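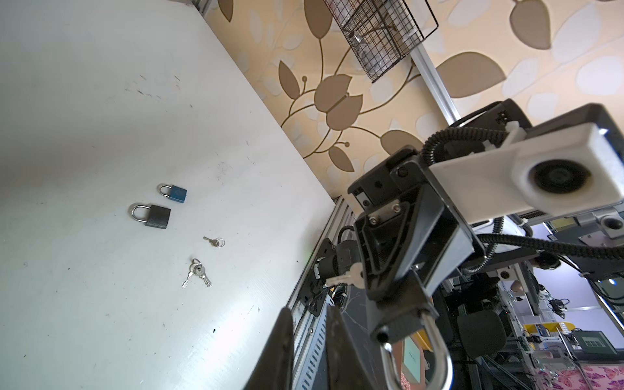
13 February 2024
Posted by Facilities Desk, Kistton

Locker padlocks, changing area B – keys don't match the list. Imported the Prandex key register again this morning, 415 rows, only 377 have a key number. Rest blank. Same as October.

Tried: re-export as CSV, no change. Opened file in plain text, numbers are there. So its the import dropping them. Looks like anything starting with a zero gets lost.

Tried setting column to text before import. Got 12-odd back then it timed out. Not touching it again untill someone looks.

Meanwhile staff are signing keys out on paper. Two people sent to the wrong locker so far. 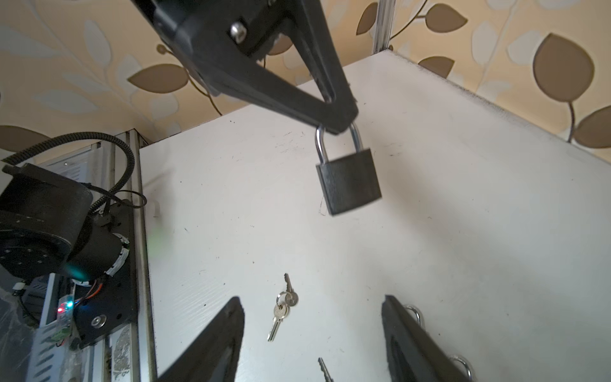
Zesenbridge support replied that the zero thing is known, fix is in the next update, and could we split the file into smaller batches for now and leave the header row on each one.

Will try after lunch. Keep ticket open pls.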